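Search this site
Enter your keywords
Search

Eltulwood clothes swap returns to the church hall

September 21, 2024
By Rosalind Nguyen-Tran

The autumn clothes swap is back next month and we are now taking donations. The last one, in March, brought in 334 items, and 200 of them went home with someone new on the day. The rest were passed on to the hostel at Gromach.

The rules are the same as before. Bring up to five items per person, clean and dry, with working zips and all their buttons. You will get one token for each item and can spend it on anything on the rails. Children's clothes are on a separate table and don't need a token. We can't take underwear, swimwear or school uniform with a badge on it, as the uniform shop at Clastimer already deals with those.

Chae-won Do is running the mending corner again. She can take up a hem or sew on a button while you wait, but she won't have the machine this time, so please leave jeans and coats at home.

Last time a lot of things came in tightly stuffed carrier bags and had to be ironed before they could go out.

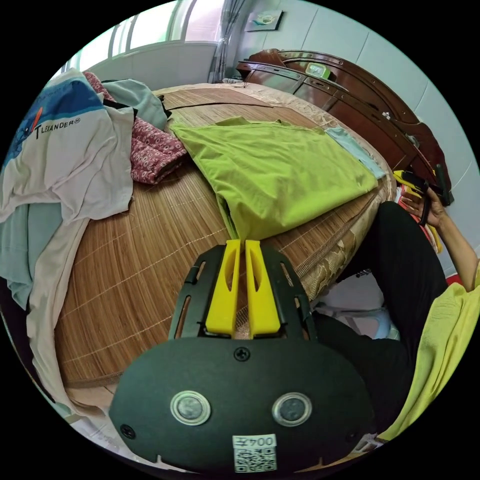
Please fold T-shirts and jumpers flat and put them in a box or a wide bag. Shirts and dresses are better on a hanger. Write the size on a bit of paper and pin it to the collar if the label has faded.

Donations can be left at the hall office on any weekday morning. Cempaka Pelupessy has the key to the store cupboard and will give you your tokens when you drop off.

Contact us | © Eltulwood Newsletter | Back to top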